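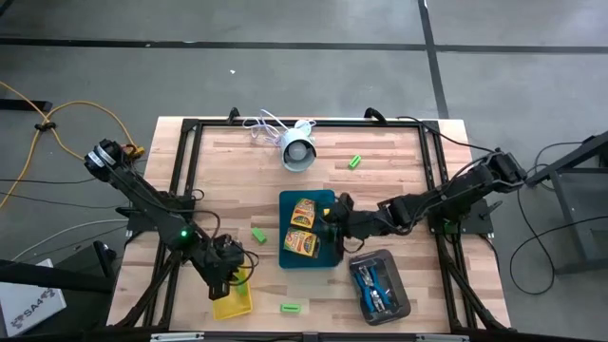
*Figure 4.1 – The two-arm cell at the start of a check, with trays and test items on the table.*

## 4. Weekly check of the Cedden two-arm cell

This section applies to all Cedden cells installed on an open floor. The check is carried out by one trained person, with a second person within reach of the stop button. Entries are made in the cell log under the heading "Weekly".

**CAUTION:** Keep hands and sleeves outside the table frame whenever the arms are under power. An arm that has been switched off may drop under its own weight.

### 4.1 Frame and table

1. Send both arms to the rest position and switch off the arm supply.
2. Try each clamp knob on the top rail by hand. Tighten any knob that turns freely. Tools must not be used.
3. Clear the tabletop and wipe it along the grain with a dry cloth.
4. Compare the position of the table with the floor tape. If the table has moved, stop and follow Section 7.

### 4.2 Arm cables

1. Follow each cable from the base of the arm to the gripper and look for flattened or shiny patches.
2. Switch on the supply and wait 34 seconds before giving any command.
3. Move each arm slowly to its furthest reach. Cables should hang in an easy curve and must not pull tight at any joint. 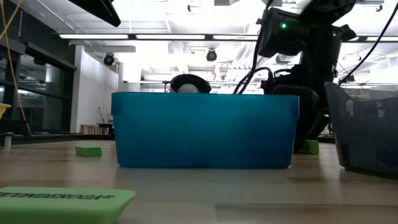
4. Repeat the movement with a bin on the table. A loop that catches on the rim is to be re-tied at the joint above it – never at the gripper.
5. Confirm that the indicator lights on the joint housings are green. Record any that are not.

**Note:** Cable sets are replaced after 228 hours of running, whatever their condition. Order the Civska set marked for the correct side of the cell.

### 4.3 Gripper fingers

1. Open the gripper fully and switch off the arm supply.
2. Clean the inner face of each finger with a damp cloth. Solvents are not permitted.
3. Check both tips for chips. Fingers are changed as a pair.
4. Restore power and place a light carton on the table. Bring the wrist camera over it and check that both fingertips show in the picture.

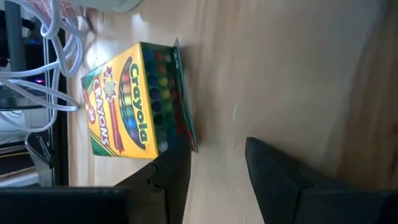
*Section prepared by Nidia Chávez, Cell Maintenance, Clullden. Checked by Nidia Salazar.*

5. Close the gripper on the carton at setting 14 and lift it clear of the table. Lower it again and inspect the sides for dents.
6. If the carton is marked, reduce the setting by one and repeat. If it slips, return to step 2.

**Note:** Settings above 68 are reserved for metal parts and require a supervisor's signature.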